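Letting the garden do what it likes (mostly)

Last updated: Sat 11 June

I've been meaning to write about the jam for weeks, and now the gooseberries are nearly on us and if I don't do it today I shall be standing over a pan again before I've said a word. So the kettle is on, the back door is open, and I'm going to try to get down everything I've learned about making preserves in a small kitchen with not very good equipment. It will wander. You know me by now.

I came to it late. My grandmother made jam every summer of her life and I never once asked her how, which is one of those things I could kick myself for. What I had from her was a long wooden spoon, a recipe for rhubarb and ginger written on the back of a seed packet, and a very firm memory of being told to keep away from the stove. The seed packet says "sugar, same" and "boil till right". That's the lot. I spent most of my first year trying to find out what right was.

The first batch was strawberry, because everybody's first batch is strawberry, and it never set at all. We had it on ice cream and called it sauce. The second batch I boiled so hard out of pure fright that you could have soled a boot with it. Somewhere between the two lies jam, and I got there on the third go, with blackcurrants, which are so full of pectin that I think they'd set if you shouted at them. If you're starting out, start with blackcurrants! Or gooseberries, or damsons when they come. Leave the strawberries until you've had a success or two and can bear a disappointment.

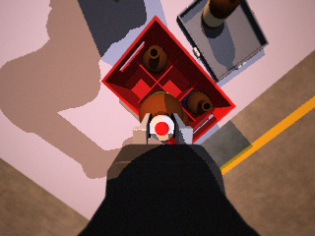 The pan matters more than I wanted it to. I used my soup pan for ages, and it was too tall and too narrow, so the steam couldn't get away and everything took twice as long as the books said. In the end I bought a proper wide one, secondhand, from the Saturday market at Verkuvdale. It's a Seidel, quite an old one, with a dent near the handle and a base as thick as my thumb. I had been looking at new ones for months and talking myself out of it every time. This one came home on the bus on my knee, and a lady across the aisle asked what I was going to make in it, and we talked about quince all the way to the terminus. I've never grown a quince. She made me want to.

Anyway, wide and heavy. You want the fruit no more than halfway up the sides before the sugar goes in, and it will still climb when it comes to the boil. Mine has been over the top exactly once, in May, with the rhubarb, while I was on the telephone. Burnt sugar on a hob is a terrible thing. I soaked it, scraped it, left it overnight under a wet cloth and scraped it again, and there is still a brown ring that I've decided to think of as permanent.

Sugar next. I know people who cut it right down, and I've tried, and what I get is something lovely that grows a fur coat in a fortnight. If you've got room in the fridge and a family that eats quickly, then by all means use less. I've got a small fridge and a larder shelf, so I go more or less equal weights and eat it thinly. I don't buy the special jam sugar except for strawberries. Ordinary granulated does very well. Warm it in a low oven first if you remember. I usually don't, and I can't say I've ever tasted the difference, but my grandmother had a tin tray she kept just for it and I feel a little guilty each time.

Then there's the setting test, which is where I come unstuck most often. I own a thermometer. I don't trust it. It was given to me one Christmas and it says my boiling water is a good deal hotter than boiling water can be, so I've gone back to saucers in the freezer. Put two or three in before you start, because you'll use them all. A small spoonful of jam on a cold saucer, count to twenty or so, and push it with your finger. If it wrinkles, you're there. If it runs back together as if nothing had happened, give it another couple of minutes. And take the pan off the heat while you're testing! I left it on for years. All those minutes of standing there admiring a saucer while the rest of it boiled merrily on towards toffee.

My notes from this spring's rhubarb, if they're any use to anyone:

Cut it small, smaller than you'd think. Layer it with the sugar the night before and put a plate on top. In the morning there'll be a great deal of pink juice and the sugar will have nearly gone. Ginger in a bit of muslin, bruised with the end of a rolling pin. Juice of a lemon, or two if they're mean little lemons. Then heat it gently till there's no grit under the spoon, and only after that turn it up.

I got 4 jars out of it, and that was after the accident with the telephone. One has gone next door in exchange for eggs, one is open, and the others are at the back of the shelf where I can pretend I've forgotten them until November.

Jars, now. I save every one that comes into this house and so do my sisters, and between us we have enough to preserve a small orchard. The lids are the trouble. A lid that has been on pickled onions will never be fit for anything but pickled onions, whatever you do to it. I've boiled them, I've left them on the windowsill in the sun, I've tried bicarbonate of soda, and every time there it is, a little ghost of vinegar over the apricot. So I buy new lids and keep the old glass. I wash the jars in hot soapy water, rinse them, and put them upside down in a low oven while the fruit's cooking. Fill them hot, right up to the neck, lids on straight away. Then you get that nice pop as they cool. I still stop whatever I'm doing to listen for it.

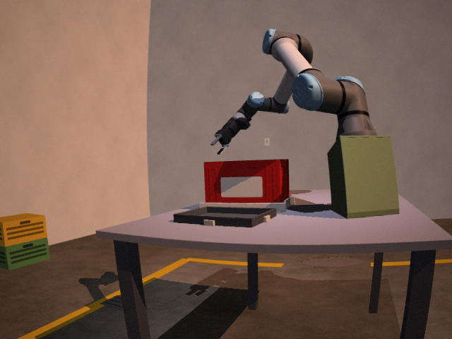

Pale grey arm over the table, red crate beside it.

Labels are my weakness. I bought a roll of 300 from a stationery place called Mundex, thinking it would see me through a few summers, and what with the spice jars and the freezer boxes and the seed tins it is going down at an alarming rate. Do write the date on. I was very casual about it to begin with – I thought I'd simply know – and last winter I opened something dark red that I'd have sworn was plum. It was beetroot chutney. On a scone, with cream, in front of company.

I've tried to be sensible about how much I make as well. It's easy to get carried away at the pick-your-own, when the sun's out and the rows go on and on and it all seems so cheap by the basket. Then you get home, and it's four in the afternoon, and there's a mountain of fruit on the side that won't wait for the morning. I've stirred jam at midnight in my dressing gown more than once. These days I try to do one panful at a time and freeze what's left. Frozen fruit makes perfectly good jam. Some of the old books are quite stern about it, but the old books were written before freezers, so I forgive them. It does seem to lose a bit of its set, so I add a squeeze more lemon or a grated cooking apple.

Speaking of old books, the one I go back to most came from the charity shop and it's called something like 1001 Things To Do With Fruit, only the cover is half gone so I may have that wrong. A previous owner has been through it in pencil. "Too sweet." "Good." "Never again" next to a marrow and pineapple, with two lines underneath. I trust that pencil completely. It has put a small star by the gooseberry and elderflower, and that is what I'm planning for the week after next, if the elder holds on and the blackbirds leave me anything.

The gooseberry bush itself is a Lastach, or so the label said when I bought it. I've never met anyone else who grows one, so I can't tell you whether mine behaves as it should. It sulked for three summers by the shed, and then I moved it to the sunny end in a fit of temper and it has been a different creature. Great long arching branches and thorns like darning needles. I pick in gardening gloves and still come in looking as though I've been wrestling the cat. The berries start off sharp enough to make your ears ring and go soft and reddish if you leave them, and I like them best for jam when they're just on the turn. Top and tail them with scissors. It's a long job and I do it sitting down with the radio on.

Somebody asked me after the last post whether it saves any money. I don't think it does, if I'm truthful, or not much, once you've paid for the sugar and the lids and the gas. If the fruit's out of your own garden then perhaps a little. But I do like having something to take when I go to see people, and I like the shelf in January when there's nothing green to be seen out of the window and the light goes at half past three.

I was going to say something about marmalade too, and the great muslin bag disaster, but this has got far too long already and the washing needs bringing in. Do tell me what you put with your gooseberries. I've heard of people using orange, and one reader last year swore by a spoonful of mustard seed, though I think she may have been making chutney.

Contact me | Words and recipes copyright the author, please ask before borrowing | Back to top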